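Fitting and Assessment of a Front Splitter and Rear Spoiler on the Clonik Two-Door Coupe

Project report, Automotive Body Technology, second year

3. Selection of parts

The vehicle assigned to the group was a Clonik coupe with 2,078 miles on the odometer. It had been donated to the department by a dealer after minor damage to the front bumper. The group was asked to choose an aftermarket body kit, fit it without cutting any structural panel, and report on whether the finished car was suitable for ordinary road use.

Two suppliers were compared. The Vass kit includes a splitter, side skirts and a fixed rear wing, all in molded fiberglass. The Pradura kit omits the skirts and uses a low spoiler that follows the line of the trunk lid. The Vass parts cost less, but the wing requires holes through the outer skin of the lid. The group selected Pradura on the grounds that every part could be removed and the car returned to its original condition.

3.1 Preparation

The bumper was removed and cleaned with Prevent panel wash, then left overnight. Existing clips were inspected and 16 were replaced. The test fit showed that the splitter stood proud of the bumper on the passenger side. The cause was traced to the earlier damage, which had pushed the lower mounting tab upward. The tab was warmed, reshaped and checked against the undamaged side before work continued. 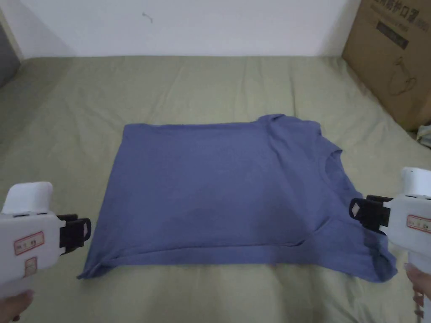
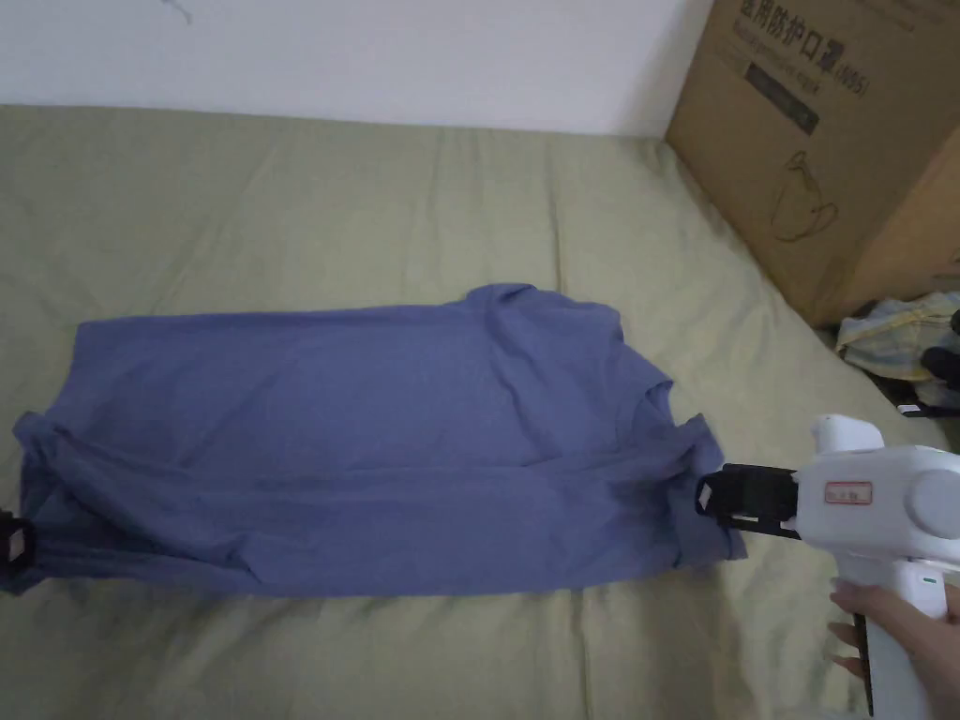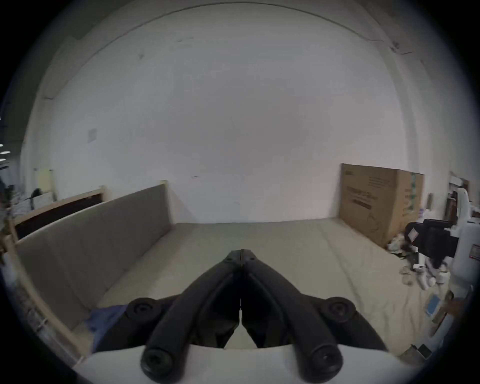
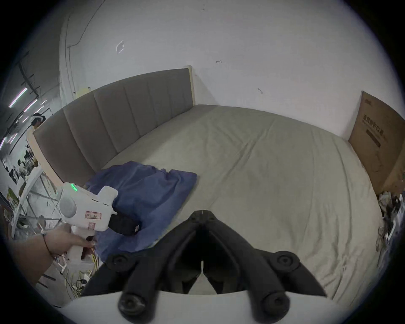
On reading the draft of this section, Gizella Kocsis objected that reshaping the tab should not have been treated as preparation. In her view it was a repair, and a splitter that depends on a repaired mounting ought to be tested at speed before any claim is made about its safety. She also asked why the tab had not been replaced outright. The group accepts the first point. A replacement tab is not sold separately, and a complete bumper would have exceeded the project budget of $217 for consumables and small parts.

3.2 Fitting

The splitter was attached with the supplied screws along the lower edge and with adhesive tape along the front lip. The spoiler was fixed with tape and 2 locating pins, which use the factory holes beneath the badge. Masking tape was applied to the trunk lid first so that the center line could be marked and corrected. Treasa Ó Briain carried out the final alignment.

The instructions state that the tape must be applied in a warm shop. The heating was off on the Thursday set aside for this stage, and the work was moved to the following session.

4. Results

Ground clearance at the front was reduced, and the car touched the ramp at the shop entrance when driven straight on. It cleared the same ramp when approached at an angle. Panel gaps at the splitter were even on both sides. The spoiler sat flush except at the left end, where a slight gap remained - this was within the limit given by the supplier and was left alone.

No change in wind noise was noted on the short road route. The route does not include a highway section, and the group makes no claim about lift or stability.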